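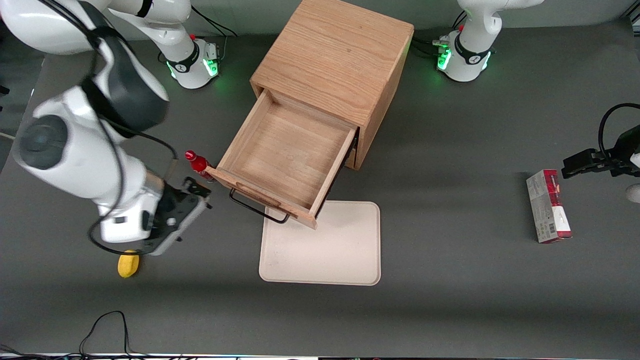

Sticking Drawers: Find the Cause Before You Sand

Most drawers that bind were built square and have moved with the weather. Wood takes up moisture and swells across the grain, so a drawer that ran freely in November may jam by midsummer. Leave it alone until you know which surface is rubbing.

Finding the contact point

Empty the drawer and take it out. Rub chalk along the top and bottom edges of both sides, put it back, and work it in and out a few times. Bare patches in the chalk mark the high spots. If the chalk is untouched, check the runners and the back corners.

Waxing

Try wax first. A plain white candle is adequate; paraffin block is better. Rub it hard into the lower edges and the runners, then buff with a rag. Avoid spray oil on bare wood. It soaks in, collects dust and leaves a gum that is slow to clean off. Old gum comes away with mineral spirits and a stiff brush. Ventilate the room and let the wood dry before waxing.

Planing

If wax does not cure it, remove material at the high spots only. Use 120-grit paper on a flat block, or a block plane set fine. Two passes, then refit and test. A drawer cut loose in a humid month will rattle in a dry one. Seal the cut edge with thinned shellac.

Loose joints

A drawer that racks when pulled from one side usually has a failed glue line at the front. Scrape out the old glue, apply new, clamp across the corners and measure both diagonals. They should match within 2 mm. Hafiz Teoh, who repairs case furniture at Skillard, leaves the clamps on overnight even with fast-setting glue.

Contents and weight

Overloading bows the bottom panel until it drags on the rail below. Keep heavy hardware low in the cabinet. Sort small parts into cartons, stood on end if the drawer is deep enough.
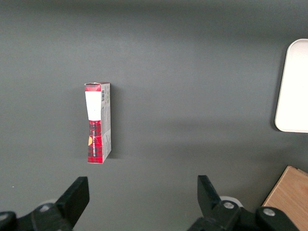
Small carton, upright. Write the contents on the plain area.

A bowed bottom can often be slid out from the back, turned over and refitted. Check for a screw or brad in the rear edge first.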